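Stetura workshop notes
Posted in January by the tooling desk, Emham

We use cookies to remember your login and to count page visits. Accept / Manage settings

Carrying on with the replay checker for the hand-held gripper recordings. Yesterday's version rejected far too much, so most of today went on finding out why.

Started at 9.40 with the Plutden batch, the one with jewellery and other small shiny things on patterned cloth. There are 2346 clips in it after removing duplicates. The checker threw out 359 of them with the same error, "width jump", meaning the jaw opening changed faster between two frames than the limit allows. I watched a handful and the hand movement looked ordinary in all of them. The pose track was smooth too. So the fault is in the width estimate and the limit can stay where it is.

The width comes from the finger positions in the image. We fit a line to the inner edge of each pad, take the distance between the lines and look it up in the calibration table. With blue pads against a plain table the fit is very steady. Over striped cloth the edge finder sometimes prefers a stripe boundary, particularly a pale one next to a blue one, and the fitted line hops sideways for two or three frames before it comes back.

Pale see-through beads make it worse. When something like that is held between the pads, the colour mask runs on from the pad into the bead and the two inner edges move towards each other. The logged width then reads nearly closed while the jaws are plainly open around something. I had assumed these were real closing events and had been using them to mark the grasp start, so the grasp labels on this batch are wrong as well. Need to redo those.

Tried three things before lunch:

Tightening the blue range in the mask. Helped with the beads, but lost the pads completely in dim clips. Put it back.

Median filter over the width signal. Hides the hops but smears the real closing by several frames. No good for labels.

Fitting the edge only inside a narrow band where the pad can physically be, worked out from the last good width and the fastest the jaws can move. This is the one to keep. If the fit leaves the band, the frame is marked as unknown and filled in from its neighbours, up to a gap of 25 frames. Anything longer stays unknown and goes to the review list.

Ran the band version over the whole batch after lunch. The width jump rejections that are left look like real faults, mostly frames dropped during recording. I have not gone through every one.

Second problem, noticed on the way. In the two-gripper clips the left unit's jaw can come into the right unit's view, and the finder has no idea whose jaw it is looking at. The band takes care of most of this, but at start-up there is no last good width to work from. For now I seed it from the calibration file with the jaws fully open, which is wrong if the clip begins with something already held. Segers has the same complaint in their branch – they seed from the first ten frames and take the most common value. That seems better than mine. Will copy it tomorrow if it merges cleanly.

The small mirror panel is still not being used for anything. I masked it out of the feature tracker this morning, as reflected cloth gives corners that move the wrong way and the pose solver has to throw them out later. Solve time dropped a little. No change in the track that I could see on a plot.

Commit 2974 has the band fit and the mirror mask. The unit tests pass apart from the old one for the median filter, which should be deleted anyway.

To do:
– seed the width from the opening frames
– redo grasp labels for the Plutden batch
– add a bead clip and a stripe clip to the test set
– ask whether darker pads are possible on the next pair, as blue keeps turning up in the cloth 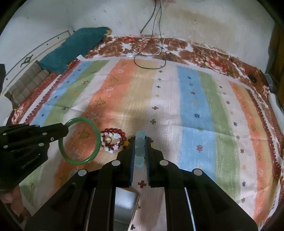

Plutden batch, right unit view: aqua beads between the blue pads, left unit's jaw coming in by the green bangle.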